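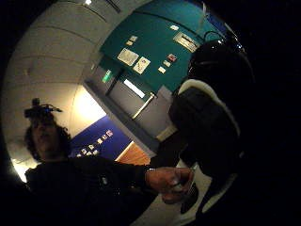

Week 6: Covering a local incident (animal control, small courts)

Case for today: loose goat, Gristport primary school. Two kids knocked over at pick-up, one broken wrist. Owner fined under the Goveck shire bylaw.

First four pars, in order
- what happened, where, time of day
- who's hurt and how badly
- what police or the ranger say
- what is NOT confirmed yet

"Alleged" goes with the act, never the injury. The wrist is broken, theres no alleged about it.

Court list: matter 2123, Awan magistrates. Check the spelling of the charge against the list, not your notes. Fine was $167. Half of you wrote $176 in the draft.

Neighbours. Ask what they saw, then what they only heard. Keep the two seperate in your notebook. 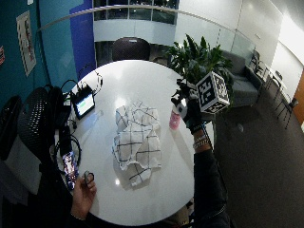 One reply from last year's group was that a neighbour's guess is still worth a line if the ranger won't return calls. Fair, but attribute it and put it low down.

Follow-up piece: the Dultska Road fence. Who pays, when is it fixed. Due before the August break, about 100 words, no more. 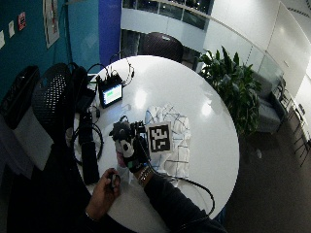

Fig. 3.

Reading for next week: council minutes, the fencing item only.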